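Can a Robot Do Your Chores Yet?

Some homes already have a machine that vacuums the floor. Many have a washing machine and a dishwasher. So when will a robot do all the rest? The short answer is that robots can do parts of many chores, but very few whole ones.

Think about laundry. A washing machine is good at washing. It fills, spins and drains by itself. But somebody has to pick up the clothes, sort them, put them in, add detergent, take them out and fold them. Those are the parts a machine finds hard.

Why is folding so hard?

A plastic brick has the same shape every time you pick it up. A T-shirt does not. Drop it on the floor twice and you get two different heaps. A robot has to find the sleeves and the collar in that heap before it can start. Your hands feel where the cloth is thick or thin, but many robot hands feel very little.

Learning from people

One way to teach a robot is to let it learn from people doing the job. A person holds a gripper, which is a simple robot hand with a handle, and does the chore with it. A small camera on the gripper records what happens. Later, a computer studies many recordings and looks for patterns.

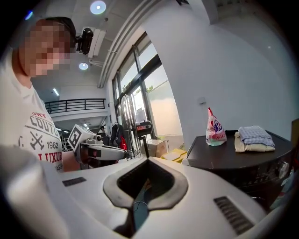 How much practice does it take?

Nusrat Cassim works on a laundry project called Barua. Her team recorded 586 tries at folding one kind of towel. After that, their robot could fold the towel if it was laid flat first. With a crumpled towel, it often got stuck. It took nearly 3 minutes for each one. Time yourself and see if you can beat it.

What about stores?

Shop work has the same problem. Robots can carry boxes across a warehouse with a smooth floor. Putting soft bags of rice neatly on a shelf is much harder.

So for now, you still have to put your socks away.

Comments (3)

Mieke Vandenberghe: My class tried folding towels with kitchen tongs. It was very slow.

Sajib Sikder: Can it do fitted sheets? I can't.

Tahsin Thambiah: my brother wants one that cleans the hamster cage

We use cookies to remember your settings. Accept | Manage choices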